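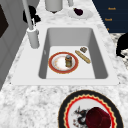
Ritach opened its simulation lab to visitors for an afternoon in February, and members who made the trip to Hemness were shown the kitchen manipulation work from start to finish. The session began at 2 p.m. with a short talk by Yaneth Villanueva, who leads the group, followed by a live run on the wall display and time at the workstations.

The kitchens are rendered scenes with full contact physics. Each new episode loads a room layout, a set of surface finishes and a selection of objects, then places the objects by sampling. Placement is constrained only by collision and by a short settling period, so food, crockery and jars may land in the sink as readily as on the counter. Villanueva said the group had considered tidier rules and dropped them. Policies trained on orderly counters did poorly when an item was lying on its side or leaning on something else.

Control runs through Drostora, the group's in-house scheduler. It issues a task in plain text, resets the scene, records joint states and camera views, and writes the result to a log with a pass or fail flag. The current policy, Nina, takes the camera views and the text instruction as input. The asset library holds 738 objects, and a full evaluation is 1000 episodes with fixed random seeds, so that two versions of a policy meet identical scenes. An episode is stopped after 60 seconds of simulated time if the task has not been met.

Much of the discussion concerned occlusion. A wall cabinet door standing open can cover a large part of the view of the sink, and an object close to the camera can cover much of what remains. 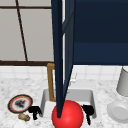
Simulated kitchen with a cabinet door open above the sink and both grippers at the basin.

Asked whether the door could be closed at reset, Villanueva replied that door state is sampled like everything else and will stay that way. The group is testing a short memory of earlier views as a remedy. No results were given.

Questions from the floor covered friction values for glazed plates, the cost of rendering, and transfer to hardware. On the last point the answer was brief: the physical test kitchen is being wired, and grasp trials come first. Those who stayed on could edit a task string in Drostora and watch the episode reload.

Slides are available from the meetings desk on request. Members who want a place on the next visit should reply with their name and membership number.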